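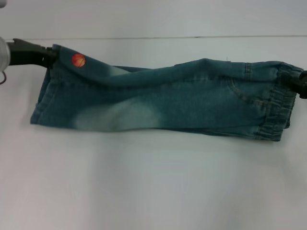

Objet : export catalogue Varine, vignettes manquantes sur la famille Enfant
Demandeur : Raquel Bastos (Preltex, site de Bragança)
Assigné à : Chaiwat Siriwan
Priorité : moyenne
État : résolu

Description du demandeur
Depuis la mise à jour de juin, l'export nocturne vers la boutique s'arrête avant la fin. Le catalogue compte 3 000 références, 165 arrivent sans vignette. Les fiches texte sont complètes, prix et tailles compris. Un export manuel lancé à 14 h 20 donne le même résultat.

Message relevé dans le journal :
WORKER TIMEOUT (60 s) - lot abandonné, reprise au lot suivant

Analyse
14 h 50. Reproduit sur l'environnement de test avec la même base. Les références touchées appartiennent toutes à la famille Enfant, sous-famille Denim.
15 h 10. Droits sur le répertoire des médias vérifiés, rien à signaler. Espace disque suffisant.
15 h 35. Les fichiers sources de cette sous-famille sont en TIFF non compressé. Le module Pronex les convertit un par un dans le même processus et dépasse le délai du lot. Les autres familles sont en JPEG et passent.
16 h 05. Délai porté de 60 à 300 secondes sur le test. Export complet, aucune vignette absente.

Commentaire de R. Bastos
Peut-on garder les TIFF ? L'imprimeur en a besoin pour le catalogue papier.

Réponse de C. Siriwan
Oui. Les originaux restent dans le dossier source. J'ai activé la génération d'une copie JPEG à l'import, c'est cette copie que l'export lit désormais. Le délai de 300 secondes est conservé en production le temps de convertir l'existant.

Actions effectuées
- paramètre export.timeout modifié en production
- conversion des 165 références, terminée sans erreur
- cache de la boutique vidé
- export nocturne relancé à la main, code retour 0

Reste à faire
Remettre le délai à 60 secondes après deux exports nocturnes corrects. Ticket séparé à ouvrir chez Pronex pour le lot abandonné sans alerte par courriel.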